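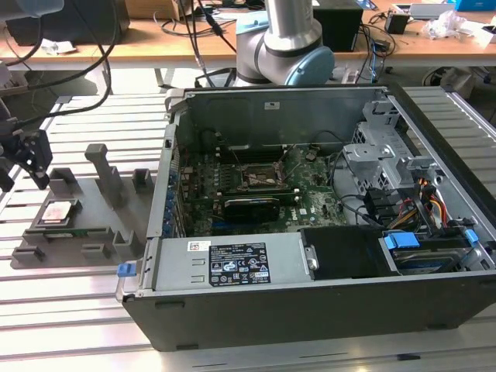 Grandberg Repair Group
Minutes of the monthly meeting, 18/01/2018

Present: Nabil Darwish (chair), Keabetswe Tshabalala, Magnus Rennie, Fadi Kanaan (minutes)
Apologies: Zaid Jaber

1. Minutes of the October meeting
Approved with one correction: the Osei invoice was for $812, not $821.

2. Desktop computers
Magnus reported that 25 towers are promised from the Nasmont office and 11 have arrived. Work has started on the Dell. The side panel is off, and the processor and one memory module are out and on the tray. The graphics card, power supply and hard drive are still in the case. The old thermal paste has to be cleaned off the processor before it goes back in. Keabetswe asked that the socket not be left open overnight.
Action: Magnus to buy paste and wipes.

3. Hard drives
Agreed that drives will be erased before any machine leaves the building. Zaid had sent a note asking for a written log. No objection.
Action: Keabetswe to set up the log.

4. Money
Balance is $955. Zolard has not yet paid for the two machines it took.
Action: Nabil to send a reminder.

5. Other business
Fadi needs shelf space for loose cables. Held over to next meeting.

Meeting closed at 8:40 p.m.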